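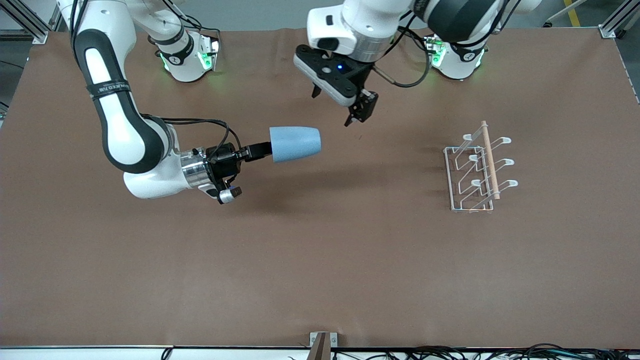

Right arm holding the blue cup on its side, left arm open and waiting, mug rack on the left arm's side of the table.

Setting Up a Two-Arm Table for Cup Hanging

Posted 1 February 2022

These are the steps we use to set up the two-arm table in our shared workshop for the cup hanging job. The job is simple to state. One arm picks up a plastic cup, turns it, and either places it on a rack hook or passes it to the other arm. Most of the work is in the table, the cables and the taught points. The program itself is short.

Left and right on this page mean the robot's left and right. If you stand at the near edge of the table and face the arms, the robot's right arm is on your left.

What you need

2 six-joint arms with parallel grippers
2 wrist cameras, one per gripper
A flat table with aluminum extrusion posts at the back corners
Matte brown paper, enough to cover the top in one sheet
A clamp bracket for the near edge
A wire mug rack
Light, tapered cups with no handle or a handle you can ignore
Hook-and-loop straps for the cables
An emergency stop for each arm, within reach of the near edge

We run both arms from one computer with a controller program called Pravanau. Any controller that can hold two arms in one coordinate frame will do.

Step 1. Mount the bases

Bolt both bases along the far edge of the table. Tighten the bolts in a cross pattern and go over them again after the first day of running. Ours had moved a little by then and every point we had taught was off.

Keep the bases far enough apart that the elbows can swing out without touching the posts. Move each arm by hand in free-drive mode through its full range before you power up any program. If an elbow comes near a post, set a joint limit now.

Step 2. Cover the table

Lay the paper flat and pull it toward the near edge. Fix it there with the clamp bracket. Do not tape it across the middle. Tape is shiny and it lifts.

Use matte paper. We started with a coated sheet from Fosex and the overhead lights made bright patches that the wrist cameras picked up as edges. Plain brown paper fixed it. Small wrinkles do not matter. A ridge tall enough to tip a cup does, so smooth those out or change the sheet.

Step 3. Route the cables

Run the gripper and camera cables along the outside of each arm. Strap them to the long upper link, leave a loop before the wrist, and strap them again near the flange. The loop has to be long enough for the last joint to turn all the way in both directions. Check this by turning the joint slowly by hand with the gripper attached.

A loop that is too long is also a problem. It drags on the paper when the gripper is low, and it can catch a hook on the rack. Shorten it until it clears the table by a hand's width at the lowest pose.

Step 4. Fit the grippers and cameras

Bolt each gripper to the wrist flange, then the camera to the gripper. The camera must see the fingertips and the space in front of them. If it sees only the fingers, tilt the bracket out a few degrees.

Calibrate each camera to its own arm first. After that, calibrate the arms to each other. The easy way is to touch the tip of each gripper to the same mark on the paper at 4 places and let the controller solve for the offset. Spread the places out. If all of them are in the center, the error grows toward the ends of the table.

Step 5. Place the rack

Put the mug rack on the side of the table where the second arm will work. We use the left arm's side. Set it back from the near edge so the gripper can come at the hooks from above and from the side.

Wire racks are light and will slide when a cup pushes on them. Mark the corners of the base on the paper with a pencil so you can put the rack back in the same spot. Cusi sells heavier racks, but the bases on those are wider and took up too much of the table.

Step 6. Teach the pick

Teach three points for the pick: above, grip, and lift. Set the gripper force low. Thin plastic cups bend easily, and a bent cup will not go over a hook.

Hold the cup by the narrow end. This leaves the wide opening clear, and the opening is the part that has to reach the hook. Once the cup is lifted, turn the wrist so the gripper fingers are level and the opening faces the rack. Keep this turn slow. At full speed the cup slips in the fingers.

Step 7. Teach the handoff

Some hooks are out of reach for the right arm, so the cup has to change hands.

1. Move the right arm to the middle of the table with the cup on its side.
2. Move the left arm to a waiting pose above and beside the cup, gripper open, fingers down.
3. Lower the left arm until one finger is inside the rim and one is outside.
4. Close the left gripper.
5. Wait 200 milliseconds.
6. Open the right gripper and back it straight out along the line of the fingers.

Do not skip the wait. Without it the right gripper lets go before the left one has finished closing, and the cup drops.

Run the handoff with no cup first. Then run it with a cup at one tenth speed, with a hand on the stop.

Step 8. Teach the hooks

Teach one hook at a time and name the points after the hook. Come in higher than you think you need to, move the opening over the curved tip, and lower. The release point should leave the cup hanging on the hook with no load on the fingers. If the rack jumps when the gripper opens, the release point is too low.

Fill the back hooks before the front ones, or the arm will knock off cups it has already hung.

Common problems

Cup turns in the fingers: add a strip of thin rubber to each finger. We use the Zulier self-adhesive kind, trimmed to size.

Camera image drops out during a turn: the cable is pulling at the connector. Go back to Step 3.

Arm stops with a force error near the rack: the rack has moved off its pencil marks.

Handoff works at low speed and fails at full speed: recheck the arm-to-arm calibration, then the base bolts.

Shutting down

Park both arms with the grippers open and clear of the rack. Take the cup out first. Save the points under a new file name each time, with the date, and leave the old file where it is. We lost a full set of hook points in April by saving over them.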